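# Flodirano two-finger gripper kit

Updated 2023-06-11

The Flodirano kit is a pair of yellow fingers for light pick-and-place arms, sold by Cirkix for people testing small household and packing jobs. It comes with both fingers, 20 mounting screws and a wrist camera bracket. The camera is sold separately.

Can it put away your groceries? Some of them. Boxes and jars are the easy end. Soft packets are harder - the wrapper folds, the contents shift, and the arm has to choose a new place to hold each time. Clearing a counter with no one nearby is still beyond any setup we sell, and we don't list it as a use. 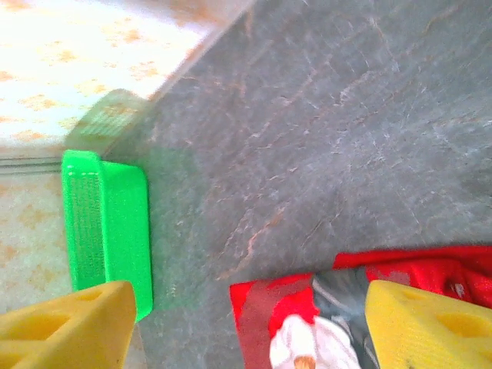
*Flodirano fingers over a red packet on gray marble, with a green basket to the left.*

Shops get further than kitchens. If the same item arrives in the same place, the kit can run for a shift with a person checking on it. Mixed bins still need a person alongside.

- Finger material: printed plastic, matte
- Maximum opening: 42 mm per finger
- Spare fingers: sold in packs of 5
- Fits: Ametepe and Lemard wrist plates
- Price: $2,515

Orders placed now ship in August. Returns are accepted on unused kits only.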